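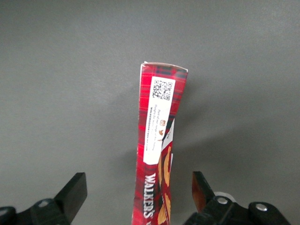
Walker's shortbread box, a bit creased down the one side

Mailing food parcels overseas, how do you stop things getting crushed?

Posted by Amerley Wumbei

Hi all, hoping someone here has worked this out. I send a parcel to my sister every few months, she's teaching overseas and misses the stuff from home. Mostly biscuits, tea, a jar of something, lollies for her class. Last one was the third in a row where stuff turned up squashed. Box of crackers basically powder. She was nice about it but still.

What I do now: ordinary cardboard box from the supermarket, newspaper in the gaps, heaps of packing tape. Postage was 40 dollars last time so I'm a bit over paying that for crumbs. Parcel usually takes 20 days, sometimes longer.

Want to get the next one away in October so it's there before the holidays. Do I need a proper mailing carton or is it more how you pack it? Also is it worth taking biscuits out of their boxes to save room? I'd rather leave them in, half the fun is the packaging, but not if it costs me. And does anyone bother with those Gelline cushion sheets, the newsagent has them and they're not cheap.

Cheers in advance

Kanokwan Nakpan

Did this for years when my kids were both away at uni so here goes, sorry its long, typing on my lunch.

Supermarket boxes are your main problem. They've already been stacked and lugged about and half of them have hand holes in the sides. Soft corners. Get a new double wall carton, one size up from what you think. You want a good thumb's length of padding on every side, top and bottom too. People forget the bottom.

Newspaper is ok but it goes flat. Scrunch it tight, proper hard balls, not loose sheets. Then close the flaps and shake it. If anything shifts, more paper. Keep going till it doesn't. I've used old tea towels as well, and socks she'd asked for, so the padding was part of the present.

Order I go in:
Heavy stuff flat on the bottom, jars in a zip bag each, in case.
Tins next to the jars, never on top of biscuits.
Biscuits in the middle, standing on end if they're in long packets. They take weight much better on end than lying down.
Tea, lollies, anything soft round the outside.

On leaving them in their boxes, yes leave them. The outer box might get dented but that's it doing its job. If you unbox them you've just got a plastic tray and that's nothing. Shortbread travels better than almost any other biscuit btw, it's thick. Crackers and wafers I gave up on. Anything with chocolate, check what the weather's doing at the other end. I had a whole slab melt through a birthday card once and she had to peel the two apart.

Gelline sheets, had them once, fine, but bubble wrap from the two dollar shop did the same for me. Save your money.

Tape: H shape top and bottom. Middle seam and both edges. Wrapping the whole thing round and round does nothing except annoy whoever opens it.

Oh and check the customs rules before you buy anything!! Some countries won't take honey, meat, seeds, homemade food. Fill in the form properly, "food" isn't enough, write "shortbread biscuits, factory sealed" and so on. Mine got held up once over one word.

Ekkachai Duangkaew

biscuit tins. Op shop, couple of bucks each. Put everything crushable in a tin, tin in the box, done

heavier though so weigh it first, you can tip into the next price bracket without noticing. did that at the counter and had to pull out a jar of Vegemite with a queue behind me

Boonsong Jitpraphai

Agree with Kanokwan on most of it, not on going a size up. Where I post from they charge by size as well as weight, so a big box full of scrunched paper costs real money. I went from a large carton to a medium and saved enough to post a second one at Christmas. Measure it at home, look up both prices, then decide.

Last parcel I sent weighed more than I guessed and 326 grams of that was just the jar of jam. Empty weight of glass is a killer. Decant it or skip it, swap for the squeezy one.

Also put a piece of paper inside with both adresses on it. Labels come off. Cousin of mine had one turn up 113 days late with the outside label gone, and the note inside is how they worked out where it was going. Biscuits still edible aparently.

For October I'd go early in the month. Counter's quiet before nine in the morning if yours opens then.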